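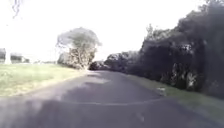
Notebook, October, Saturday

In at 8:30, left at 3. Heat off in the building again, 61 F at the bench when I started and 66 by noon. Writing both down because the paste cares even if I don't.

Wheat paste, second round. Goal is still a paste for the map linings that can be brushed out thin, holds the Kramer cloth, and lets go again with damp blotter inside of 10 minutes. Batch from last week was too short. It sat on the brush like pudding and left ridges under the paper.

Batch A: 40 g Zarance starch, 4 parts water by volume, soaked an hour, cooked 26 minutes in the double boiler, stirred the whole time. Went translucent earlier than I expected. Cooled in the covered dish, pushed through the horsehair strainer twice.

Batch B: same starch, same soak, but cooked 40 minutes. Added a splash of hot water near the end when it started pulling away from the sides. Did not measure the splash. Should have.

Strained both a third time after lunch. A was still a little grainy on the back of the knife. B was smooth and had that slight stretch when you lift the brush.

Test strips: the discard road map from the flat file, cut across the fold lines so every strip has one bad crease. Tarora tissue on the first set, Kramer cloth on the second. Pencil numbers on the back, lower right. Strip 3 got numbered on the front by mistake, ignore that.

Took my break outside while the first set was under weight. 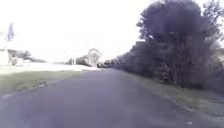
Path with grass on both sides.

Results, first set (tissue), out of the press after 80 minutes:
Strip 1, batch A thin. Flat, but the tissue lifts at one corner with a fingernail.
Strip 2, batch A thick. Holds. Cockled along the crease.
Strip 3, batch B thin. Flat, holds, tissue nearly disappears. Best one.
Strip 4, batch B thick. Holds, shiny patch where I over-brushed.

Second set (cloth) went in at 1:15 and is still in the press. Gerrit Visser will be in before me next week, so, Gerrit: please leave them until they feel room temperature against the back of your hand. If they feel cool they are still damp. Swap the blotters if you have a minute. The dry ones are on the rack by the board shear, not in the drawer. The drawer ones are for washing.

Release test on the spare tissue strip, batch B thin. Damp blotter, Mylar over, small glass weight. Checked at 5 minutes, no movement. Checked at 10, tissue came up clean from one long side and hung on at the crease, where I suppose more paste had pooled. Wiped the residue with a barely damp swab. Red road lines did not move. The blue ink for the rivers gave a little color to the swab, so no water on the blue without testing each sheet first. I'd like that written on the folder itself as well as in here. 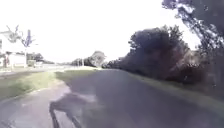 On the brush: the wide Plument brush sheds. Picked seven hairs off strip 2 before it went down. Combed it out under the tap and it was better for the last two strips, but I would not use it on a real sheet yet. The old narrow one is fine, only slow, and with thin paste the far end starts to dry before you get back to it. Could try working from the center out.

Also tried the drop test for thickness. Let a drop fall off the knife onto glass and wait. Batch A held its shape. Batch B slumped and spread to something like the size of a quarter. If we go by that, B is where we want it, and it saves arguing over what "cream" means.

Leftover B is in the small jar, water on top, label with the month on the lid. Change the water daily or throw it out. Leftover A went in the trash.

To do:
Batch C, 40 minute cook, measure the extra water this time.
Repeat strip 3 on two more creases.
Order blotter, we are into the last pack.
Ask Gerrit whether the Kramer cloth was washed before it was cut. It felt stiff and I forgot to check.
Boiler lid handle is loose again. Phillips, small.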